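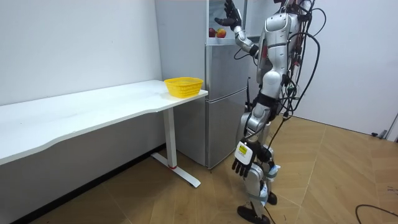
About Tredura

Welcome, and thank you for stopping by. Tredura is a small cookery and home skills school, and we teach the everyday business of looking after a kitchen: what to buy, where to put it, how long it will keep and what to make when there is only an onion and half a cabbage left.

Sylvie Fortin started us off with one evening class on storing fruit and vegetables, after years of hearing friends grumble about soft apples and slimy lettuce. She still teaches it, and it is still the class people ask for first. Ingvar Bisgaard joined her to take on the cooking side – soups, bakes, stewed fruit, the sort of thing you can manage on a tired evening – and Mimoza Zupan looks after bookings and will happily talk you through which course might suit you.

Our courses run for 2 hours at a time, in small groups, and you don't need to know a thing before you come. We begin with the fridge, shelf by shelf, and go on to cupboards, labels and leftovers. Some 4,000 people have learned with us so far, from students in their first flat to grandparents who fancied a change, and a good many come back with a daughter or a neighbour in tow!

New dates for the spring go up in April. If you'd like a place, or would just like to ask about your freezer, do write to Mimoza through the contact page.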